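Ebbe Lundgren @ebbelundgren
May 20, 2024

1/ Back at the Undell courthouse for the sentencing of the former council procurement manager. He pleaded guilty last month to taking secret commissions from a paving contractor, Tangen.

2/ The agreed facts run to 34 pages. The Crown says he passed rival bids to Tangen before the tenders closed, on three road contracts in Wiltado. He got cash and a driveway.

3/ The driveway matters more than you'd think. It was never invoiced, and an auditor looking for the missing invoice found the emails. There were 1062 of them in the brief of evidence.

4/ Defence is asking for a sentence served in the community. They point to the early plea, no record, and repayment of nearly $705,000 to the council. The prosecutor says repayment came after the search warrant and should count for little.

5/ Judge has asked both sides whether he can treat the three contracts as one course of conduct. Neither had a case ready. We've adjourned for lunch so they can find one.
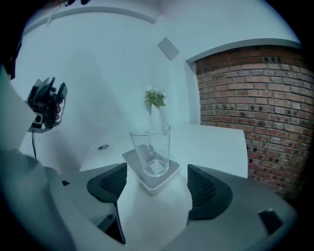
Glass on a white tray, with a bit of greenery behind.

6/ Resumed. Defence now relies on an older appeal decision involving a harbour authority. Prosecutor says the facts there were different – one payment, one contract, no leaked bids.

7/ A letter from the council was read out. It says two smaller firms stopped bidding for its work during those years, and one of them, Enton, has since laid off its road crew.

8/ The offender sat with his head down for that part. He did not give evidence. His lawyer read a short apology on his behalf.

9/ Judge has reserved. Sentence will be handed down in July and bail continues on the same conditions until then. His passport stays with the court.

10/ Tangen is charged separately and has pleaded not guilty. That matter has no trial date yet, so I'm keeping replies off on this thread.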